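An Afternoon at the Vadness Open Lab

I had been meaning to get to one of the Vadness open afternoons for ages, and this September I finally did, mostly thanks to my neighbor's kid, who wanted to go and then came down with a cold. So I went by myself, with a sandwich and a parking ticket I'd rather not talk about.

The building used to be a carpet warehouse (you can still see the old loading doors) and now three outfits share it. Firnano does something with sensors that I did not follow at all. Plotik has the ground floor, and the ground floor is where all the fun was. There were 33 of us on the 2 p.m. tour, which is too many people for one hallway, so they split us up and I landed in the group with Glenys Skyrme. Lucky me! She talks fast, walks faster, and answers whatever you ask her.

Glenys runs what they call the teaching room. I'd pictured rows of people typing code. What they do is show the robot the job, over and over, with their own hands. You hold a gripper, a pair of chunky fingers that open and close when you squeeze, with a little camera riding along on it, and you just do the task. Pick up the cup, put it on the saucer, let go, start again. Every try gets saved, and the good ones go into the pile the robot learns from. Their cup-and-saucer pile was at 1008 tries when I visited, and she said it like a person reading out a bowling score.

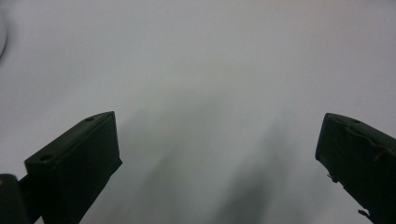 Do you need to know how to program to teach a robot this way?

Most of the people who do the showing have never written a line of code. Glenys came from a bakery, and one of her best people used to hang wallpaper. What they need is patience and a steady way of moving, so that the tenth try looks like a careful person did it and so does the hundredth.

Then we got a turn, and I was terrible. My job was to move a sponge from one side of a tray to the other, which sounds like nothing, and I squeezed way too early and pushed it right over the edge. Your own fingers feel the sponge and the tool's fingers don't tell you much, so you end up watching very, very hard. I got 11 tries and Glenys kept 6 of them, and I was ridiculously pleased about that. She threw out one where I'd stopped halfway to ask her a question. Apparently a long pause is a bad lesson, and the robot may learn to stand there too.

Across the hall was the remote control setup, which they've nicknamed Abera. You sit in a chair and move two small arms, and two big arms on the other side of a window copy you. A man in our group folded a dish towel with it and got a round of applause. I didn't try that one because the line was long and my sandwich was calling. Watching was nearly as good, though. There's a tiny lag, and people lean their whole bodies into it like they're playing a driving game.

I asked Glenys which way she likes better. The hand-held one, she said, no contest. It's quicker to pick up, you can carry it to somebody's kitchen, and your shoulders don't ache at the end of the day. The chair is for jobs where they want the real arm's reach to be part of the lesson from the start.

If you go, get there early, wear flat shoes and eat first (the coffee cart closes at 3). Parking on the north side is free. Parking on the south side is not, whatever the faded sign says.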